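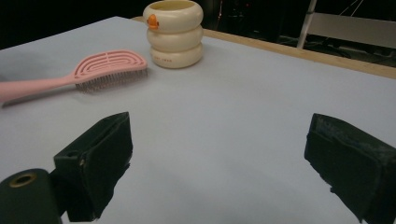
What was the fault on the Bresby gripper?
The position sensor on the finger drive lost its zero. After that, the controller reported the fingers as fully open when they were still partway closed, and the next grasp started from the wrong width. The drive then pushed past its force limit before the software caught it.

Which units are affected?
Units with drive firmware 3 and the Mulcahy encoder board. Units with the older Bunura board read position differently and do not show the fault.

How do I know if mine has it?
Open the fingers fully and read the width in the Stustent status panel. It should show 100 percent. Affected units showed 94 or lower. Repeat the reading 7 times with the power cycled between readings - the offset does not appear at every start.

Can I keep using the gripper until it is fixed?
Not on soft or thin-walled objects, and not with a hand between the fingers. For rigid objects, set the force limit to its lowest value and home the drive before each run.

Was anyone hurt?
No. One operator had a fingertip pinched during a manual reset and needed no treatment. Losses were limited to test objects, mostly cups.

Does the emergency stop still work?
Yes. It cuts motor power directly and does not depend on the sensor. Note that the fingers hold their last position after a stop. Use the release screw to open them.

How do I get the replacement board?
Send the serial number and a copy of the drive log to Leif Holst at Stustent support. Do not clear the log first. Boards ship with firmware 4, and the two must be installed together.

Last updated 10/4/22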